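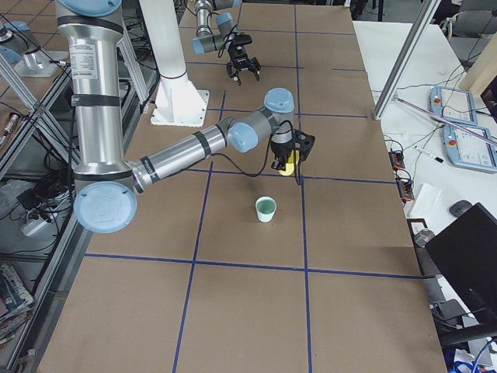 Figure 2. Work surface at the Plevov site, with brown covering and blue tape grid. A yellow object is held above a small cup.

3.2 Surface covering and grid

The table was covered over its working area with a brown sheet material laid in overlapping pieces. An uncovered tabletop had been used in the June pilot and was abandoned after the cups slid on contact. The covering increased friction enough that an upright cup stayed in place when lightly touched, and it gave a matte background against which both the yellow and the light green cups could be separated by color alone.

Blue tape was applied over the covering in two directions, lengthwise and crosswise, to form large rectangular cells. Cell position was recorded as a row and column pair counted from the near end of the table. The tape was not intended as a precise measuring scale. Lines were laid by hand, and any cup whose base touched tape was assigned to the cell containing the larger part of the base.

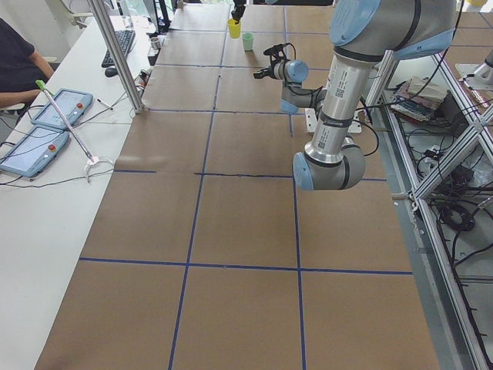
Creases and seams in the covering were treated as a possible source of error. A cup set down on a seam can rest at a slight tilt, and a tilted cup is harder to nest. Seam contact was therefore entered in the Kingi log as a separate field. Of 1,511 recorded placements, 19 had seam contact, and 2 of these ended with the cup on its side. The number is too small to support a test, and these placements were kept in the main analysis.

Cups were placed upright, with the open end facing up, at the start of each trial. The start cell was drawn from a list prepared in advance with the Prurklow schedule. No cup was fixed to the surface. Cups with a visible dent in the rim were replaced before the next trial; 17 were replaced over the whole study.

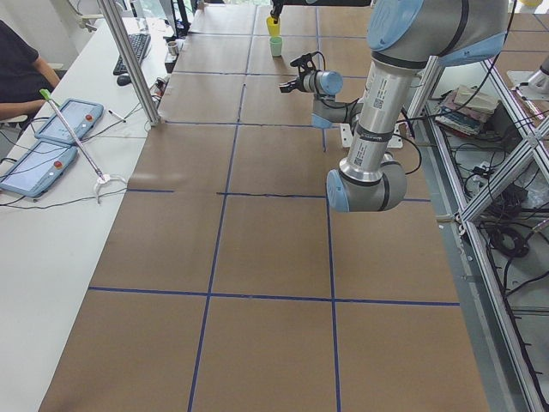

Wear of the grid was checked at the start of each session. Tape that had lifted was pressed down again, and a line was relaid only if the displacement changed the cell assignment of a cup. Small gaps and offsets in a line were left as found. The desk beside the table was outside the grid and was not used for placements.

Lighting and its effect on cup color are treated in Section 3.3. The cell assignments for all trials are included in the Wimar data release.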